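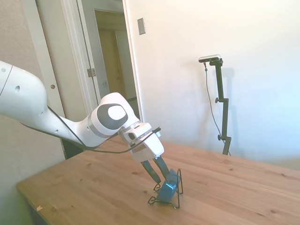
Handout 3: Stands, and What We Ask of Them

Direl Evening Course in Household Display. Read before the session, or during it, as is customary.

A wire stand has one job and very little metal to do it with. The feet set the width, the back loop sets the lean, and the piece supplies the weight. Most trouble comes from the third party.

Terms used in this handout:
Seat: where the lower rim rests.
Back: whatever the piece leans on.
Splay: how far the feet spread. Students always want less of it, for looks, and then want a dustpan.

Hold the piece by its upper part and lower it until the seat has it. Let go slowly. If you find yourself talking to it, the stand is too small.

For the exercise we use something blue in a black wire stand on a pale wood table. You may bring your own piece. Please do not bring your grandmother's.
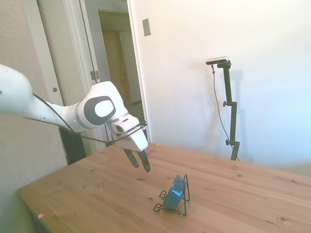 Laver, 1 September 2024

Corrections to the first printing. On page 11, "lien" should read "lean." The stand list from Gebretsadik now runs to 35 entries, several of them the same stand under a more hopeful name. Catalog number 676 is withdrawn and should be crossed out.

On surfaces. Pine is soft, and wire feet leave marks in it if dragged. Lift the stand to move it. Knots and seams are not defects, but don't line a foot up with a seam and expect the eye to forgive you. Cloth hides all this and also hides whether the feet are level, so we work on bare wood until December.
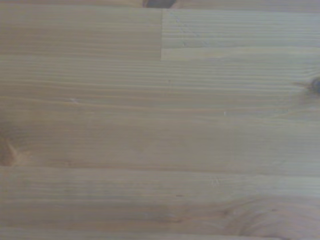

Bezawit Belay objects that bare wood is cold to look at and that a runner never hurt anyone. She would allow it from the first session, provided it is ironed. Pouran Arabzadeh's copy of the notes has "ironed!" in the margin at this point, underlined twice.

On bowls. A plate shows its face and is done. A bowl on its side has an inside to show as well, and its depth moves the weight forward, so check the lean again after you let go.
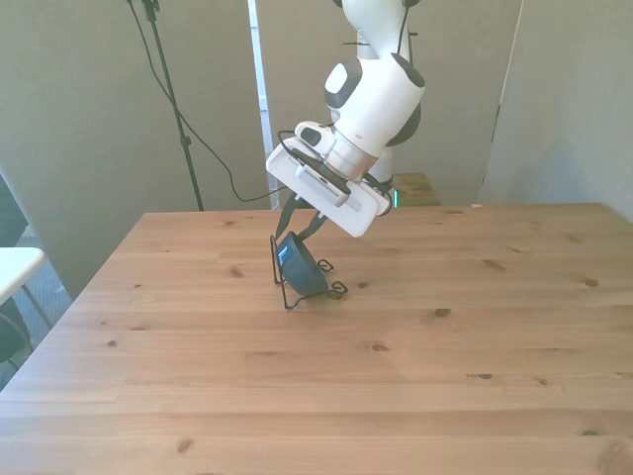 Fig. 4. Bowl shape on its side in a wire stand.

For next time: Catus, chapter 3, skipping the poem. Bring one stand and one thing that doesn't fit it.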